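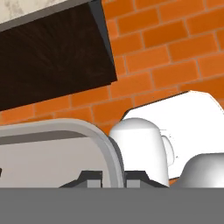 Thread on how we write episode rules for simulated kitchen tasks. It's from the Addo handbook, revised in July. Comments welcome before Tuesday.

1/ Every task gets a written start state and a written end state before any episode is recorded. "Put away the food" is a title. "Object on shelf, fingers open, door closed" is an end state.

2/ Fixed camera and wrist camera are both logged for every episode. If either stream drops a step, the episode is rejected. We don't patch gaps.

3/ Doors. The handle counts as an obstacle once the door is open. Plan clearance for the housing as well as the fingers – most of the contacts we flag are housing against handle.
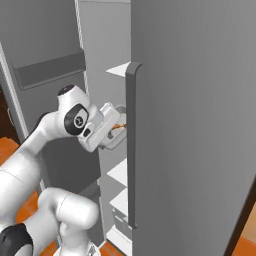 Gripper at the open refrigerator, object between the fingers.

4/ Contact with a door, shelf or bin goes in the log even when the task succeeds. Success and clean are separate fields. Please stop merging them.

5/ Batch size is 100 episodes per layout. A reviewer watches 18 of them, drawn at random, at normal speed. If 2 fail review, the whole batch goes back.

6/ Time limit is 400 steps. An episode that hits the limit is a failure, whatever the arm was doing at the time.

7/ Layout changes get a new version number. That includes moving a mug. Diane Cormier caught two batches in Vullirine last month with the same number and different counters.

8/ Still open: whether a regrasp inside the refrigerator should count as clean. Zedthorpe says yes, I say only if the object never leaves the fingers. Send cases.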